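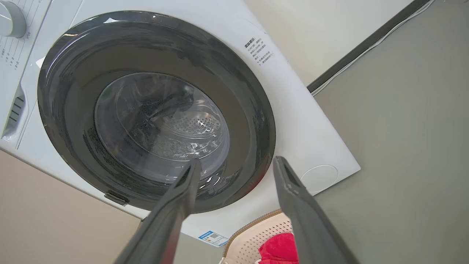
Godell Laundry Challenge Kit
Classroom edition, for robotics clubs and student teams

Item 2165
In stock, ships from Stotilthorpe

Overview

Most club robots spend their careers pushing foam cubes into corners. The Godell Laundry Challenge Kit gives your team a job somebody at home would like done. It adds a two-finger gripper and a wrist camera to the arm you already own, along with a season's worth of tasks built on the washing machine: find the door, open the door, get the clothes to the other side of the door. Written down, it looks like an afternoon. Please book the room through June.

The kit was put together by Danylo Mykhailiuk, who ran an after-school robotics club for five years and still teaches the summer session. His first course outline gave one meeting to opening the door. The current outline gives it four, and he describes that as optimistic.

What's in the box

Two-finger parallel gripper, dark gray, assembled
One spare pair of fingers
One further spare pair of fingers (see Reviews)
Wrist camera with bracket and cable
Adapter plate for the Hisura tabletop arm
Adapter plate for the Kozłowski K-series arm
Team handbook, spiral bound, 22 task sheets
Coach's guide
Bag of practice garments in assorted colors
Hex keys, screws, cable ties

What's not in the box

The arm. The computer. The washing machine. We get a surprising number of emails about the washing machine. Any front loader with a hinged round door will do, and it doesn't have to work. School kitchens, repair shops and somebody's uncle have all been good sources. Top loaders are not supported, and the handbook spends one testy paragraph on why.

You will also need a laundry basket. Use whatever you have, but write down which one it was. Teams that swap baskets in the middle of the season tend to lose a week finding out why the robot has become clumsy.

The gripper

The fingers are matte and taper toward the tip, so they can get behind a door edge or pinch a sock without collecting the whole pile. Grip force is set in software and starts low. Leave it low for the first few meetings. A student who wants to turn it up will have a convincing argument ready, and the coach's guide has a page of replies.

Fingers come off with two screws each. If your team wants to print its own, the drawing is in the back of the handbook. We have seen hooks, paddles, and something with bristles that its designer has asked us not to discuss.

The camera

The camera rides on the wrist and looks out past the fingers, so the picture tilts whenever the wrist does. Students used to a camera on a tripod find this upsetting for a meeting or two. Task sheets 3 to 6 deal with it properly, beginning with finding a round door when the machine seems to be leaning over.

Glass and shiny trim are the real trouble. A glossy door ring throws back streaks of light, and a detector trained in the morning may have its own ideas by late afternoon. Collect pictures at different times of day. Include the lights off, the blinds half down and the one flickering tube your school has promised to replace.

The tasks

Sheets 1 and 2: Mounting, cabling, emergency stop. Everyone on the team presses the stop button, including the quiet ones.

Sheets 3 to 6: Seeing the machine. Door, drawer, knob, basket. The labels on the panel may be in any language, as the robot isn't reading them.

Sheets 7 to 12: The door. Approach, contact, pull, swing, and what to do when the arm is standing where the door wants to go.

Sheets 13 to 18: Clothes. Picking one garment from the basket, carrying it through the opening, and letting go, which is harder than it sounds with a sleeve around the finger.

Sheets 19 to 21: The full run, basket to drum, with the door closed at the end.

Sheet 22: Unloading. Optional. No team has yet asked us for sheet 23.

Running it as a competition

The coach's guide includes a score sheet for matches between teams or between clubs. Points go to garments fully inside the drum. A garment hanging over the rim scores half, and causes more arguments than every other rule put together. Touching the robot during a run ends the run. Shouting at it is permitted and has shown no measurable effect.

Teams may use hand-driven control, recorded motions or a trained model, and each has its own scoring column. We suggest that new clubs start with hand-driven control. An hour of trying to load a washer through a wrist camera does wonders for a student's respect for their own hands.

Safety

Unplug the washing machine and leave it unplugged. No task in the handbook needs it powered, and none needs water. Keep hair, lanyards and hoodie strings away from the arm. An adult should be present whenever the arm is live. The coach's guide suggests an adult who isn't also grading papers.

Specifications

Recommended age: 13 and up
Team size: three to five students
Drive: electric, powered through the arm
Camera connection: USB
Fits: Hisura tabletop arm, Kozłowski K-series (plates included)
Other arms: blank plate available, item 1003

Reviews

"We went through the first spare fingers in two weeks. The second pair has lasted since November, so somebody learned something." Middle school coach

"My daughter now has opinions about door hinges. She still doesn't do laundry." Parent

"Good kit, clear sheets. The practice garments are ugly. Four stars." Club captain

Ordering

Schools and registered clubs can order on account. Send a purchase order with item 2165 and the name of your arm, so we can check that the plate fits before you find out for yourself. Replacement fingers are sold in pairs and in packs of five pairs. The five-pair pack is our best seller.

Handbook revised January 1, 2024. If you own the earlier printing, email us for the corrected sheet 9, which had the door opening the wrong way.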